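**Skills corner: closing a straight cut**

The spring suturing block at Flerndale wrapped up in March, and Larysa Hordiienko has sent in her notes for anyone signing up for the next one. The block was all interrupted stitches on the pink practice pads, each one tied and trimmed before the next is started.
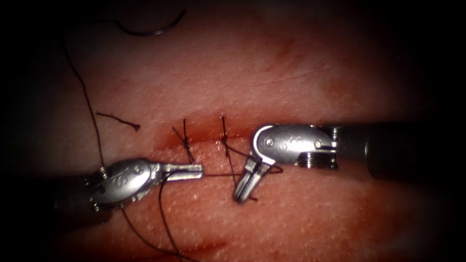

Spacing was the main topic. Larysa asks for the same distance between stitches all the way down, and an equal bite on both sides of the cut. Knots that are pulled too tight bunch the edges, so she had people stop as soon as the two sides met.

Thread handling took up most of the second evening.

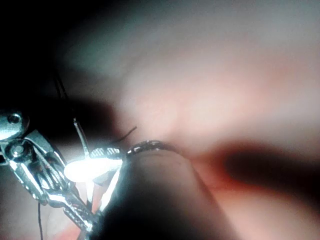
*Fine black suture thread next to the jaw tip.*

Fedir Kobzar covered loops and tails. Keep hold of the short end, lay the loop down flat, and check that it hasn't twisted before you tighten. Beginners tend to leave tails of all lengths – pick one length and stick to it.
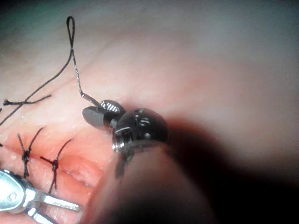
Cut ends should come off the pad before you move on. They get caught under the next throw and are easy to mistake for a tail.

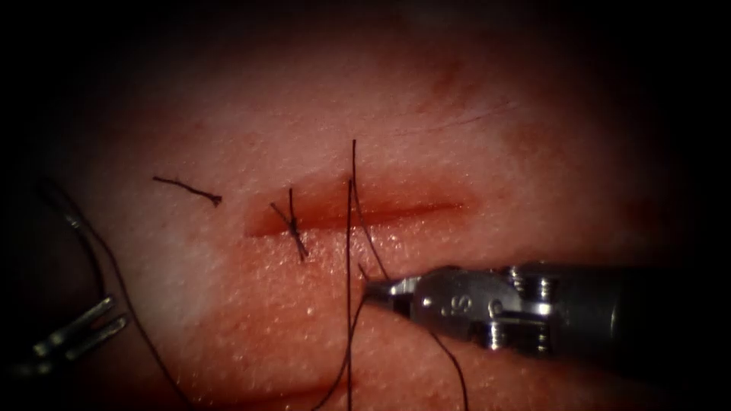 *One stitch tied toward the left end, with the rest of the cut still open.*

The next block has six places and meets in room 403. Pads and thread are provided. Give your name to Larysa or Fedir.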